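Pokow Bedding Care Label Collection: README

Version 2, July 2020

Summary

Pokow is a set of care label transcriptions from household bedding: quilts, comforters, mattress protectors, pillowcases and fitted sheets. Each record holds the text of one sewn-in label, the fibre content as printed, and the laundering instructions in a normalised form. The set contains 3000 records from 240 donors in Atville and Hamel.

What is in the download

labels.csv has one row per label. Columns are record_id, item_type, fibre_text, wash_code, dry_code, iron_code, bleach_code, language and notes.
codes.txt lists the care codes and their plain English meanings.
changes.txt lists corrections made after the first release.

All files are UTF-8 with Unix line endings. Fields containing commas are quoted. An empty field means the label carried no such instruction. The value ILLEGIBLE means something was printed there but could not be read.

How the labels were collected

Donors filled in a paper form or typed the label into a web form during June. Both forms asked for the wording exactly as printed, including spelling mistakes. Viorica Mihăilă keyed the paper forms, and Gediminas Sepp checked every tenth one against the original.

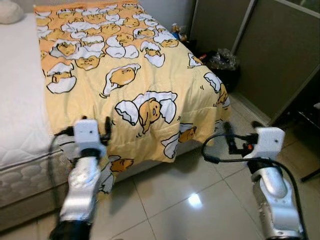
Item types were assigned by the donor from a fixed list. "Doona" and "comforter" were both offered on the form and have been merged under comforter, with the donor's own word kept in the notes column. Mattress toppers and protectors are separate types, although donors did not always agree on the difference. Filter on both if you need either.

Known problems

Cotton and polyester blends are over-represented. Wool blankets are scarce, and there is almost no silk.

In 121 records the printed symbols contradict the printed words, most often on tumble drying. We coded the words and put CONFLICT in the notes column.

Bilingual labels are stored as a single record with the languages separated by a vertical bar. The normalised codes follow the English text where there is any.

Older labels tend to be faded, so ILLEGIBLE is not spread evenly across the set. Please don't drop those rows if you are looking at label wear.

Personal information

Donor names and addresses were never entered into the files. Handwritten names on labels were left out of the transcription.

Licence and contact

Free to use and adapt with attribution to the Pokow collection. Corrections go to Aušra Bite, with the record_id and the colour of the label if you have a matching item in front of you.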